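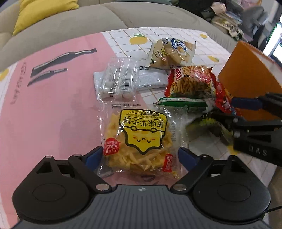 Waffle snack on the patterned cloth, 原味华夫饼

15 September 2023

The shop on Kotard street has a new shelf of imported sweets, and I went there with a short list and came home with a long receipt. The waffles were my first choice. On the label is written "YUANWEIHUAFUBING", which means original flavor waffle, and there is a small cartoon face with red-orange cheeks. I admit that I bought them for the face.

My plan was to keep everything for the tea at Zistside. We are nine people this time, and each one must bring something that the others did not taste before. Last year I brought plain crackers, and I still hear about it.

I like a waffle that is soft and a little sweet, without cream. With black tea it is enough for me -- with coffee I prefer something more bitter. If these are good, I will go back for two more packages before the end of September. The shop closes early, so I must remember to leave work on time.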